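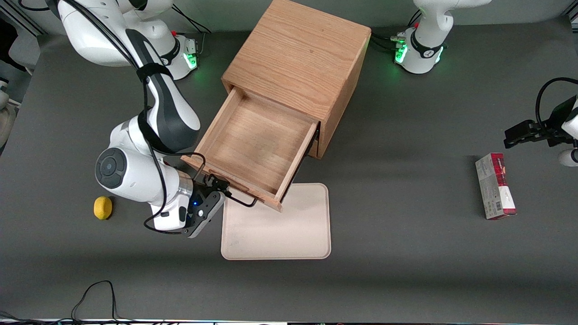
Wooden cabinet with the drawer pulled open, tray, lemon and box on the table.

How to Sort One Small Drawer
By Marcelino Marín
Updated September 13, 2025

Quick one. You need a table, a tray and up to 30 minutes. Less if your drawer isn't like mine.

Before you start
Clear the table. Wipe it. Put the cabinet toward the back so the drawer has room to come out over the tabletop. Tray within reach. One small box for stuff that's leaving the house.

Step 1. Open it slowly
Pull the drawer straight, both hands if it sticks. Don't yank. Small cabinets tip easy when the drawer is most of the way out, so keep a palm on top.

Step 2. Empty it
Everything goes in the tray. Pens, batteries, rubber bands, that key. No deciding yet. If the tray fills up, do it in 2 rounds.

Step 3. Clean
Dry brush in the corners first, then a barely damp cloth. Wipe with the grain. Leave it open till it's dry, do not close it damp, wood swells and then your stuck (ask me about March).

Sticky runners? Rub a plain candle stub along them. Push in, pull out, a few times. Still sticks, light sanding with 300 grit on the shiny spots only. Miklós Halász wrote in to say he goes finer, 410 on his chart, whatever that is. Fine if you have it. Wipe off the dust after.

Step 4. Sort
Use weekly: goes back, front half.
Use sometimes: back half.
Belongs in another room: leave on table, walk it over at the end.
Dead or duplicate: box.

Food never goes back in. Not fruit, not sugar packets, not the tea bags. A lemon at the back of a closed drawer is a bad surprise, put it in the kitchen where you'll use it.

Step 5. Put back
Heavy things low and toward the back. Long things flat against one side. Nothing taller than the drawer front or it'll catch on the frame and you're back to yanking.

Dividers: I had the Enov ones, they slid around. Now I just cut down a cardboard box. Free, and it fits teh drawer.

Step 6. Close and check
Slow push. If you hear something scrape, open up and lay it flat. Then empty the tray and take the box out to the car today.

Next up: the two-drawer version, same steps, bottom one first.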